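Hestgate Questions the Case for Open-Plan Workspaces, Opens Survey of Tenants

HESTGATE, August – Tenants' advice group Hestgate today published a short paper asking whether large shared workrooms deliver what landlords say they do. The group looked at 19 converted buildings and took written answers from 318 people who work in them. It was not impressed by much of what it read in the leasing brochures.

"Every brochure we collected promises that people will bump into each other and have ideas," said Sumathi Iyengar, who wrote the paper. "We asked the landlords for evidence. Two sent us a link to their own brochure."

The paper takes issue with three claims in particular: that high ceilings make people more creative, that a mezzanine counts as quiet space, and that a room with no fixed desks costs less to run. Hestgate found no landlord who could show heating bills from before and after a conversion. Several tenants said the upper level was where they went to take calls, and that everyone below could hear them.

Rostyslav Holovko, who handled the site visits, said the problem is often plain once you walk in. "You get a lovely tall room and then you ask where the outlets are," he said. "Somebody should have drawn that on the plan first."

Hestgate is not calling for a return to cubicles. It wants floor plans that show power points, noise readings taken on a working day – a Thursday, say, with the place full – and rents that do not count a walkway as usable floor.
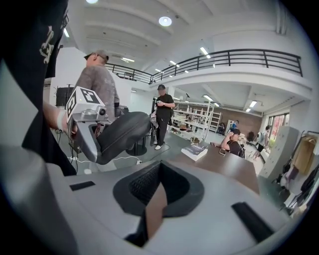 Lighting and power come up again and again in the tenants' answers, and the paper gives them its longest chapter. Landlords like to talk about airy white rooms, and white walls under a high ceiling do look good on a first visit. Slim tubes along the beams and a round ceiling light are the usual kit, but cables trailing over a gray floor say more about how well a room was planned than the railing around the mezzanine does. Hestgate doubts that another coat of white paint will help.

The survey stays open to new tenants through the end of August. Hestgate hopes to reach 500 replies and will publish the results whether or not they support its doubts. Landlords may reply too, and are asked to attach figures.

Press contact: Vasylyna Kravchuk, Hestgate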